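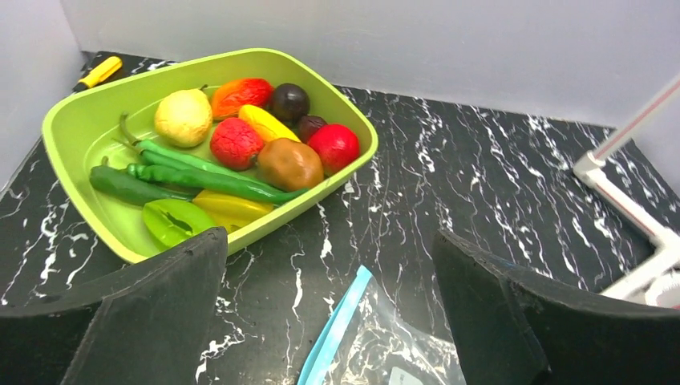

The tray of toy fruit and vegetables at the second station, Sumenex open day.

We went to Sumenex on Sep 24, 2018 with one question from our management: what should we put in the January budget for the packing line? Herman Ismail, who runs the test hall, received us and let us stay at the stations as long as we wanted.

The gripper works there with plastic produce in a green tray. I asked why no real peppers, and Herman said that toys keep their shape for months, so two grippers can be compared fairly. For our purpose I would still want a trial with our own goods before we sign.

The prices were more useful to me than the demonstration. A pair of spare fingers costs 880 euros, and the supplier, Benetti, delivers in 10 weeks. My colleague Leszek Pawłowska wrote this down at once -- last year we waited for a small part and the whole line stood still. Training for 2 operators is 4,000 euros and is not included in the offer. The wrist camera is included, but its replacement is not.

Lumbantobing also had a table in the entrance hall, with leasing conditions. They looked acceptable for three years, less so for five.

What I could not find out is the yearly cost of service. Herman promised to send it by e-mail. Until then, Leszek and I will plan for one cell only, with two pairs of fingers in stock.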